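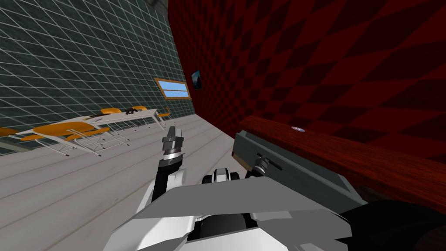 Cahier d'atelier, section Restauration du papier
Entrée du 4 août 2019
Rédaction : Oana Iordache. Relecture : Karthik Navaratnam.

Objet : essais de colle d'amidon de blé pour le doublage des plans du fonds Zukisia

La présente entrée consigne les essais engagés en juin sur la préparation de la colle destinée au doublage des plans sur calque. Le fonds comprend 362 feuilles, dont 71 présentent des déchirures traversantes ou des lacunes en marge. Le doublage intégral n'est envisagé que pour ces dernières ; les autres feront l'objet d'un simple dépoussiérage et d'une mise à plat.

Préparation

L'amidon a été mis à tremper une nuit dans l'eau déminéralisée, à raison d'un volume d'amidon pour quatre volumes d'eau. La cuisson a été conduite au bain-marie, sous agitation constante à la spatule, jusqu'à ce que le mélange devienne translucide. La première casserole a été retirée trop tôt : la colle, restée laiteuse, formait des grains au passage du tamis et a été écartée. La seconde a été maintenue plus longtemps sur le feu, puis refroidie à couvert. Elle a été passée trois fois au tamis de crin avant dilution.

Mme Hye-jin Ham a demandé que la dilution soit dorénavant notée en volumes et non plus à l'appréciation de l'opérateur. Les mentions « lait entier » et « crème légère » portées dans les entrées antérieures restent lisibles pour qui a pratiqué, mais elles ne permettent pas de reproduire un résultat d'un poste à l'autre.
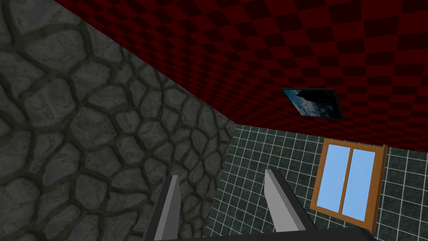
Essais d'adhérence

Les éprouvettes ont été découpées dans des chutes de calque non inventoriées, de format 200 mm sur 50 mm. Trois dilutions ont été appliquées à la brosse large sur papier japonais Hultia, puis séchées entre feutres, sous ais.

Dilution A (un volume de colle pour un volume d'eau) : adhérence franche, mais le calque gondole dès le retrait des feutres. À ne pas retenir.

Dilution B (un pour deux) : bonne tenue, léger retrait dans le sens travers. L'éprouvette reste souple au pliage.

Dilution C (un pour trois) : tenue insuffisante aux angles, décollement à la pointe de la spatule sans effort notable. Peut convenir à des renforts provisoires.

Le papier Cirkden, essayé en parallèle avec la dilution B, boit davantage et oblige à encoller deux fois. Mme Jin-sol Kang le juge néanmoins plus discret en lumière transmise. La comparaison sera reprise sur un calque plus teinté, les chutes employées étant particulièrement claires.

Observations diverses

Les encres noires n'ont pas migré. Un trait rouge, présent sur une seule éprouvette, a légèrement dégorgé au contact de la colle la plus diluée. Il convient donc de pratiquer un test à la goutte sur chaque couleur avant toute intervention, y compris sur les cotes manuscrites et les tampons. Le feutre no 3 porte une tache ancienne et doit être réservé aux essais.

La colle conservée au froid a commencé à rendre de l'eau. Elle a été jetée.
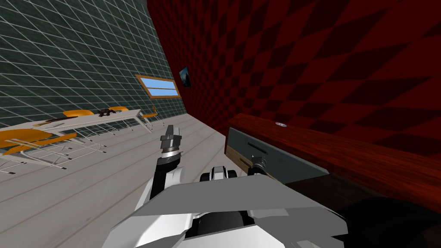
Question posée par Mme Rocío Ospina lors de la relecture : peut-on doubler un calque déjà consolidé au ruban adhésif sans retirer celui-ci ?

Réponse de l'atelier : le ruban doit être déposé au préalable, et le résidu d'adhésif réduit autant que l'état du support l'autorise. Une colle aqueuse n'accroche pas sur le dos du ruban, et la différence de tension entre les deux zones ouvre une nouvelle déchirure le long du bord. Lorsque la dépose est impossible, la feuille est placée sous pochette et signalée dans le registre.

Suite à donner

Préparer un nouveau lot de colle selon la seconde cuisson, dilution B.
Reprendre l'essai Cirkden sur calque teinté.
Commander du papier Hultia ; le rouleau entamé ne suffira pas pour l'ensemble des feuilles à doubler.
Transmettre à Mme Ham la fiche de dilution, pour visa.
Vérifier la planéité des ais rangés sous la presse, deux d'entre eux paraissant voilés.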